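Jayson Magbanua
05/04/2024

OK so I finally did it, I quit driving to work. 29 days on the Cernbridge bus now and I have thoughts!

First thought: I had no idea how much I was spending. Parking by the office went up again in the spring and I just kept paying it like a dope. The bus pass is $36 a month. I want to go back and yell at myself.

Second thought: the 700 is a great bus and the 30 is a terrible bus. The 700 goes straight down Waweru and I get a seat nearly every morning. The 30 stops at every mailbox in town - and then it sits by the library for a while, engine running, no explanation. 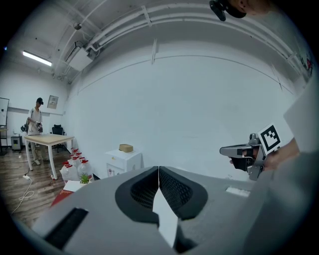 bright room, white walls, hands full

Third thought: I read now?? I've gone through two library books since I started (both mysteries, both pretty bad, loved them). In the car it was just the same four songs and me muttering at trucks.

Stuff I miss: my own heat, singing, stopping for groceries without doing math about how many bags I can carry.

If anybody else rides from the Nirkent side, is the early 700 less packed in July when school's out? Thinking about switching to it - I'd get home in time to cook for once.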